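A Checklist Is Not a Safe Cell

Opinion, by Till Grube

I have now read three drafts of the good practice guide that Drovedia wants its member labs to adopt by October, and with each draft I like it less. The first was short and a bit rude. The current one has 154 clauses and a foreword. Somewhere between the two, the people who wrote it stopped asking what goes wrong on a bench and started asking what can be ticked.

Take clause 5, the one on work surfaces. It says the surface must be "free of marks and residues that may affect operation." Fine words. What does an inspector do with them? Every tabletop that sees daily work with small grippers picks up scratches. Fingertips come down a hair too low and drag. Somebody writes with a marker and wipes it off badly. If you enforce the clause as written, you fail every bench that gets used and pass every one that doesn't.

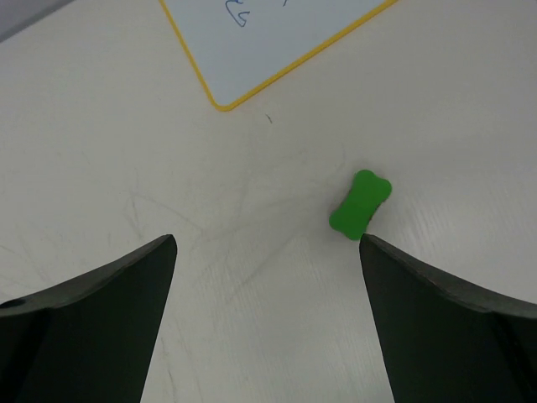

Helmut Eichhorn, who led the drafting, told me on Wednesday that I was reading it too literally and that "may affect operation" leaves room for judgment. Whose judgment? The guide doesn't say. It also doesn't say what the effect might be. A scuffed table can matter a great deal if your software finds objects by looking for edges, and not at all if it doesn't. That is a useful distinction, and one sentence would cover it. Instead we get a clause that sounds strict and means whatever the auditor had for breakfast.

The scratches themselves could tell you something, too. A fresh set in one spot is a reason to go and check the height calibration. I would much prefer a rule that says: look at the table every morning, and if the marks have changed, find out why before you run. Hannelore Voß has done this at the Stadotham site for years with a cheap notebook. Her method got no mention in the draft, I suspect for want of a form number.

Then there is the section on enclosures. It is the longest in the guide and the one its authors are proudest of. It asks for walls on at least three sides, rigid mounting, managed cables and a marked work zone. I have no quarrel with any of it. I do have a quarrel with the claim, made in the foreword and again in the summary, that a cell which meets these points "can be considered safe for routine operation." Walls keep elbows out. They do nothing about two arms reaching for the same spot, and two arms over one table is where a lot of small labs are headed.

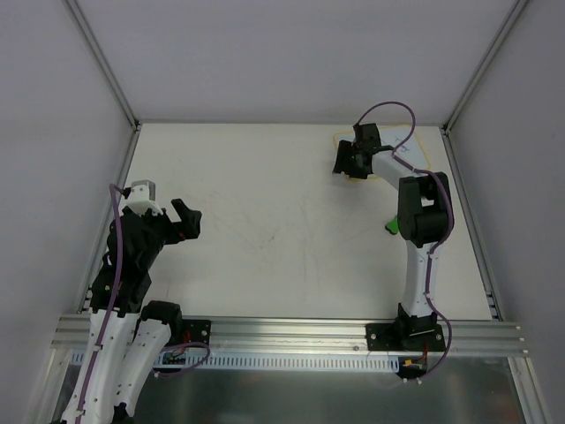 On shared reach, the draft offers a single line: operators "should ensure adequate separation." I asked Wolfram Sperling what adequate meant. He said it depends on speed, load and the shape of the gripper. Correct! So write that down. Give people a way to work it out, or at least tell them to run both arms slowly through their full range before the first real job, with a hand on the stop button. The cable clause has the same problem. It wants cables "secured along their length," but an arm needs slack at the joints, and a cable tied down too tightly will fail sooner than one left in a loop. Anyone who has replaced one knows this. The guide treats slack as mess.

I should be fair to the other side. Aiguo Yan, who runs the training program at Banus, argues that new people need something to hold on to, and that a clumsy rule beats no rule. She has seen students start an arm with a coffee cup inside its reach. She also points out that machine shops in 1970 had plenty of experienced people who knew better than the rulebook, and plenty of them were short a finger. I take the point. I am not asking for less care.

My trouble is with where the care goes. The Awad lab tried the draft this summer and spent 200 hours on it, most of that on labels and paperwork for things that had never caused a problem. In the same period they had one arm drive its gripper into the table after a software update. The guide has nothing on updates — no rule about testing after one, no rule about who may install one, no rule about writing down which version was running when something broke. I looked twice.

So before October I would like to see the surface clause rewritten around change, the separation line replaced by a procedure, and a page on updates. The sentence about cells being considered safe should come out altogether. If it stays in, somebody will frame the certificate, hang it next to the bench and stop looking at the table.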